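Progress Report to the Hasthorpe Fund
Project: Siltdale Shared Workshop, bench-top robot arm
Submitted by Etornam Mahama, project lead
August 2, 2019

The grant period opened with the frame and base already cut. Since our last report the members have fitted the shoulder and elbow joints, rewired the control box, and moved the whole assembly to the long bench by the north door, where it can stay bolted down between sessions. The first wrist casting cracked at the mounting holes and was replaced with a thicker one.

Work on the gripper has gone more slowly than planned. The Cloveck motor driver overheated under sustained load, and we have lowered the current limit while a larger heat sink is made. In the meantime the software group has continued in simulation, chiefly on the close-range view that will guide the final approach to a part.
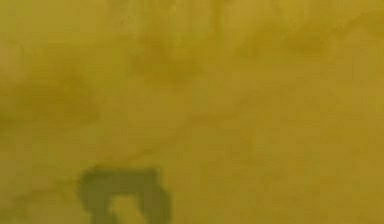 What load is the finished arm expected to lift?
The design target is 696 grams at full reach, including the gripper.

Spending stands at nearly 2000 dollars. The largest item was the set of joint motors, followed by bearings and cable. We ask the Fund's approval to move 100 dollars from the travel line to materials — the replacement casting was not in the original budget.

The remaining tasks are the heat sink, the emergency stop circuit, and a written safety procedure for members. Six members have completed bench training and may run the arm under supervision. We expect to hold the acceptance test in December and will send the results with the final accounts.

Recent items
Siltdale Workshop: summer opening hours
Öztürkmen lathe returned to service
Hasthorpe Fund: notes for grant holders
Minutes of the spring members' meeting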